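Wodska
Features | 19 August 2022

Teaching an arm to pick up a hairbrush, one go at a time

By Rosaire Lapointe

The first thing you notice at Beaudoin is how homely it all is. I'd expected white floors and glass. What I got was carpet, cables, a couple of metal bins clamped down tight, and a big KUKA arm going after the sort of stuff you'd find down the back of a couch.

Gwenaël Leclerc has been running the Gerkura project here since June, and she lights up when she talks about it. Her team is collecting grasps: 541 of them when I visited, with 700 the goal before they train the next model. Each one is a short recording of the arm reaching into the bin, choosing a spot and closing its fingers. The misses get kept too, and Leclerc is fonder of those than you might think.

"A hairbrush is a wonderful problem," she told me. "One end is smooth, the other's all bristles, and it's a different brush every time it rolls over."

Toy blocks are in the mix as well, and odd bits of coloured plastic. The team swaps things around after every 8 tries so the system, which they call Tondo, can't get too comfortable with one layout. I had a turn at the reshuffling myself (you just tip everything out and drop it back in) and I was told, kindly, that I was being far too neat. Mess is the whole point!

Then we stood back and watched. I stayed 2 hours longer than I'd planned, and I still found myself leaning in every time the gripper started down. Leclerc says she does it too.

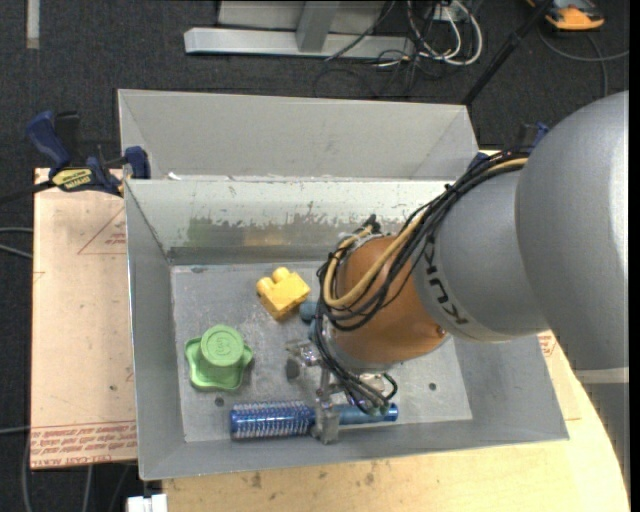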